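Home | Archive | About | Subscribe

Sep 16, 2022
Posted by the author

I have spent 622 dollars on a Prultari sleep app, its mat and its "companion pebble," and I still wake at three to think about taxes. The app gave last night 4,000 rest points. I'd have given it a yawn. 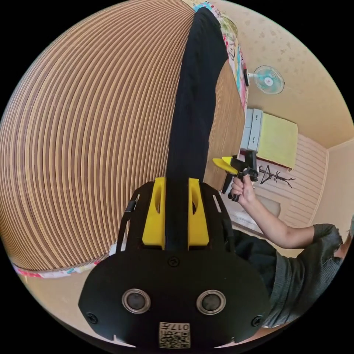 A reader wrote in to say that the points go up if you leave the phone in the kitchen, and that hers once slept beautifully next to the toaster.

I tried it. The toaster and I are now tied.

Recent posts
My May without coffee
Two nights in Vilela
Canceling Trenivis, part 3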